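Pince portative Wellari : quatre mois d'atelier, une belle frayeur et je la rachèterais demain

Je vous avais promis un retour sur la Wellari dès que j'aurais assez d'heures dessus pour ne pas raconter n'importe quoi. Voilà, j'y suis ! Quatre mois qu'elle passe de main en main dans notre atelier, et il y a de quoi dire, en bien surtout, avec un gros bémol en mai dont je vais parler longuement puisque c'est lui qui m'a appris le plus de choses sur cet outil.

Pour situer : nous collectons des démonstrations de gestes (saisir, poser, visser, ranger) qui servent ensuite à entraîner des bras. Chaque opérateur tient sa pince, porte l'ordinateur dans un sac à dos, et enchaîne les prises. Avant, on travaillait avec des Ponel, solides mais lourdes comme des fers à repasser. Au bout d'une matinée on avait l'avant-bras en compote et les gestes devenaient bizarres, ce qui se voyait tout de suite dans les données.

La prise en main

Un bonheur. Vraiment. La gâchette a une course longue et très progressive, on dose l'effort sans y penser, et l'équilibre est placé juste au-dessus des doigts. Parveen Ghauri, qui a de petites mains et qui râlait sur la Ponel depuis son premier jour, a adopté la Wellari en une prise. Elle attrape une vis par la tête avec, je l'ai vue faire, j'ai essayé derrière elle et j'y suis arrivé aussi (moins élégamment).

Les mors se changent sans outil. On pousse le loquet, on tire, on clipse les nouveaux. Le clic est franc, et c'est un détail auquel je tiens énormément, je déteste les pièces dont on ne sait jamais si elles sont bien en place. La caméra embarquée démarre vite, le voyant est lisible même en plein sous les néons, et la mise à l'heure avec le reste du matériel se fait toute seule au branchement.

Le logiciel est plus austère. Les menus sont en anglais, les messages d'erreur laconiques, et la fenêtre de calibration a l'air de sortir d'un autre siècle. On s'y fait. Je préfère une interface moche qui garde mes réglages à une jolie qui les oublie (oui, Gumus, c'est à toi que je pense).

La panne de mai

J'en viens au bémol. Un matin, en pleine séance, la pince de Veronika Pap s'est mise à envoyer une ouverture de mors fausse. Elle serrait un gobelet, le logiciel affichait des mors grands ouverts. Pas d'alarme, pas de voyant rouge, l'enregistrement continuait tranquillement.

En collecte pure, c'est agaçant : on jette les prises et on recommence. Sauf que ce matin-là on était en téléopération directe, avec un bras qui recopiait la pince en temps réel. Le bras a donc reçu l'ordre d'ouvrir au-dessus de la table, puis, deux secondes plus tard, une valeur aberrante dans l'autre sens, et il a refermé d'un coup sec. Veronika a frappé l'arrêt d'urgence. Personne n'avait la main dans la zone, le gobelet a fini en accordéon, et on a tous bu un café en silence.

J'insiste sur le fait que le bras, lui, a fait exactement ce qu'on lui demandait. Le défaut venait de la mesure. Après démontage, on a trouvé le connecteur du capteur d'ouverture légèrement sorti de son logement, à l'intérieur de la poignée. Il est tenu par simple friction, sans verrou, et le câble passe juste à côté du pivot de la gâchette. À force de va-et-vient, le câble tire, le connecteur recule d'un cheveu, et la lecture saute.

On a ouvert nos autres pinces dans la foulée. Sur les quatre, deux avaient le même jeu. Celle de Veronika, donc, et une autre qui n'avait encore rien montré d'anormal. C'est celle-là qui m'a fait froid dans le dos, je l'avais utilisée la veille.

Ce qu'on a changé chez nous

D'abord la pince elle-même. Un petit collier pour immobiliser le câble avant le pivot, une bride imprimée par-dessus le connecteur, et on referme. Comptez une demi-heure la première fois, beaucoup moins ensuite. Attention à la vis du fond, plus courte que les autres : si vous les mélangez, la longue vient appuyer sur la carte. Je vous laisse deviner comment je le sais.

Ensuite la procédure. Avant chaque séance, on ouvre et on ferme à fond en regardant la courbe à l'écran, lentement, puis vite. Si la courbe accroche, la pince va sur l'étagère du fond avec un bout de ruban adhésif dessus et on en prend une autre. C'est bête, ça prend le temps de mettre son sac à dos, et ça aurait suffi à repérer la nôtre.

Et puis le plus important, côté bras : on n'accepte plus la valeur d'ouverture telle quelle. Parveen a écrit un filtre qui bloque la commande quand la valeur saute plus vite qu'une main humaine ne peut serrer. En cas de saut, le bras se fige et attend qu'on le réarme. On aurait dû l'avoir depuis le début, je le dis sans détour, ce n'est pas à une poignée en plastique de porter toute la sécurité d'une cellule. On a aussi revu le sol et les distances, avec une règle simple : quand un bras est sous tension en recopie, on ne passe pas entre lui et la table, même « juste pour attraper un truc ».
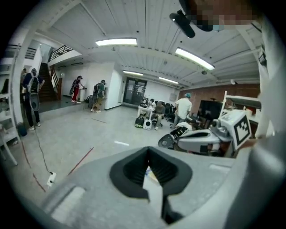
Il reste la question des câbles, qui m'occupe davantage depuis cette histoire. Plusieurs opérateurs équipés dans la même pièce, ça fait vite des fils par terre, et un fil qu'on accroche du pied, c'est encore une traction sur une poignée. On coupe donc tout ce qui peut l'être, on débranche le chargeur avant de bouger, et on laisse du mou entre le sac et la pince. La gaine de la Wellari est souple, agréable, mais elle marque vite quand on marche dessus. J'en aurais voulu une plus épaisse, quitte à perdre un peu de confort.

Le service après-vente

Très bonne surprise ! J'ai écrit un message assez long, avec les courbes et les photos du connecteur, en m'attendant à la réponse habituelle (avez-vous essayé de redémarrer ?). On m'a répondu le lendemain, quelqu'un avait lu jusqu'au bout, et m'a posé deux questions pertinentes sur le sens de sortie du câble. Ils ont remplacé les poignées touchées sans discuter. Les nouvelles ont un connecteur à languette, et on sent bien le verrouillage au montage. Depuis, rien à signaler.

Là où je tique, c'est qu'aucun avertissement n'a été publié pour les acheteurs des premières séries, en tout cas je n'en ai pas trouvé. Si vous avez une poignée de cette époque, ouvrez-la. Ne vous fiez pas au fait qu'elle marche bien aujourd'hui, celle que j'utilisais la veille marchait très bien aussi.

Face à la concurrence

La Kozma est la seule que je mettrais en face. Plus rigide, capteur mieux protégé, mais une gâchette dure qui fatigue l'index, et des mors vissés qu'on finit par ne plus changer par paresse. Pour des pièces lourdes, prenez-la sans hésiter. Pour des gestes fins et de longues séances, je reste sur la Wellari, et toute l'équipe avec moi, y compris Veronika, qui avait pourtant toutes les raisons de bouder.

Pour qui ?

Si vous faites de la collecte à la main, foncez, c'est la pince la plus plaisante que j'aie tenue. Si vous pilotez un bras en direct, prenez-la aussi, mais avec un filtre en aval, un arrêt d'urgence à portée de la main libre et une vérification de la courbe avant chaque séance. La bride imprimée tient toujours sur nos deux anciennes poignées, je mettrai le fichier en ligne dès que j'aurai repris les cotes au propre. Et si quelqu'un a trouvé une gaine plus résistante qui passe dans la poignée, je suis preneur, les commentaires sont ouverts.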